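Limit order touched my price but never filled - what did I miss?

Posted by porchlight_saver in Stocks and Brokerage Accounts

Okay, so I've been buying stocks on my own since July and I thought I had limit orders figured out, but now I'm confused and a little annoyed. I use Farinach for my brokerage account (just the plain cash account, nothing fancy). I've been wanting to add to my Rezende shares for a while and I didn't want to chase it, so I put in a buy limit at $22 and left it sitting there as good till canceled.

Well, the chart shows the low of the day was exactly $22. I can see it right there on the little candle thing! My order was in before the market opened, and it's still sitting there as "open," and of course the price bounced and took off without me. I tried the help chat in the app, which is called Ida, and it kept sending me the same article about settlement dates.

So did my broker mess up? Can I ask them to fill it at my price after the fact? And should I be using some other kind of order when there's one price I really want? I wasn't trying to buy a ton, it was 10 shares, so it's hard for me to believe there weren't enough to go around.

mudroom_math wrote:

I don't think your broker did anything wrong, though I had the same reaction the first time it happened to me. A limit order says you'll pay that price or better. It doesn't promise you'll get it. Picture everybody who wanted in at that same round number. They're all in line, and generally the ones who got there first get served first. If a few hundred shares traded at that price and then the sellers dried up, the front of the line got filled and everybody behind them got nothing. Your order being small doesn't move you up.

Also, round numbers are where everybody parks. I put mine 2 cents above now. On a small order that's pocket change, and it gets me ahead of the crowd. I still miss some, but a lot fewer than before.

The other thing to look at is what that low really was. Some charts include premarket and after-hours trades, and a regular order usually only works during regular hours. Change the chart setting to regular session only and see if the low is still the same. I got fooled by that with a fund I own, Jedovier - the low I was mad about happened at 7 in the morning when my order wasn't even live.

You can ask Farinach to review it. Ask for the time and sales around the low, and ask them whether anything printed BELOW your limit while your order was active. If the stock traded clearly under your price in regular hours and you still didn't get filled, then I'd want an explanation. If it only touched, I wouldn't hold my breath.

As for the order type, a market order would get you in, but you take whatever price is there. I'd stick with limits, personally, and just decide how much you care about those last couple of pennies.

tallgrass22 wrote:

happened to me too, I just use market orders now. if you like the company whats the difference

porchlight_saver wrote:

Thanks, I switched the chart to regular hours and the low is still $22 on the nose, so I guess I was just at the back of the line. I moved my order up a little and I'll let it sit.
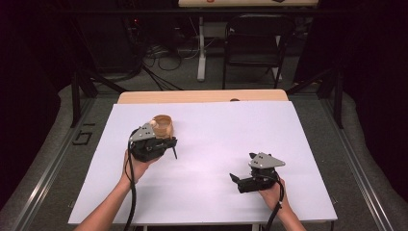
Posted by slowcompounder | Member | 2 replies in this thread

One more thing for the original poster, check the expiration on that order! Good till canceled doesn't mean forever at most brokers, they drop it after a set number of days and you may only get an email about it. I also look mine over before any dividend date, as some brokers lower the price on an open buy limit by the amount of the dividend unless you mark it "do not reduce." It's a checkbox on the order screen at mine - yours might have it under the advanced options.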